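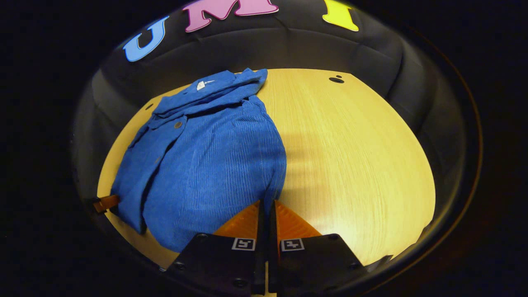
Blue cord shirt, fold no. 3, collar to the top. Bench by the window.

Wednesday, after lunch

Corduroy day! I've been looking forward to this one since the cottons got boring. Facundo brought in a bag of shirts for the folding sheet and the blue one went straight to the front of the queue, partly because of the colour (it really is that blue) and partly because cord does everything a poplin shirt won't.

First thing I noticed is how much the ribs want a say. Fold along them and the cloth goes over sweetly, almost by itself. Fold across them and it fights, then springs up a bit when you take your hand off. So the long side folds are easy and the last one, bottom hem up, is where it all goes fat. Fold 3 has a proper belly on the right-hand side. I like the look of it but it would never stack.

The collar lies lovely and flat though, turned a touch to the right, with the little white label showing. Very pleased with that. On folds 1 and 2 I had the collar popped up and the yoke tucked too far under, and the whole top end rocked about like a boat.

Tried the Durndale method (sleeves straight down the back, then thirds) and the Heinonen one (sleeves crossed, then half and half again). Durndale is much better for cord. Crossing the sleeves puts four layers of rib on top of each other in the middle and you get a lump you can feel with your palm. Facundo disagrees and says I'm crossing them too high. He may be right, will try it lower.

Other bits:

Button up before folding. All of them, not just the top one. The placket wanders otherwise.

Smooth downwards with the nap. Going upwards leaves pale streaks that stay until you brush them out, and I spent far too long brushing.

Side light is brilliant for this. Every rib shows as its own thin line and a crooked crease jumps out at you straight away. Overhead lamps off from now on when we do cord.

Pressing under the board: 14 minutes made a visible difference to the height of fold 2, and it didn't mark the ribs at all, which I was worried about. Want to try 16 with the Plalteo board, the heavier one, if Skalia have finished with it.

To do: fold 4, Durndale again, with the side panels brought in narrower. Ask Facundo if the brown cord is 100 per cent cotton, the label has been cut out. Find the soft brush. Put the blue one back on a hanger overnight so it starts fresh tomorrow.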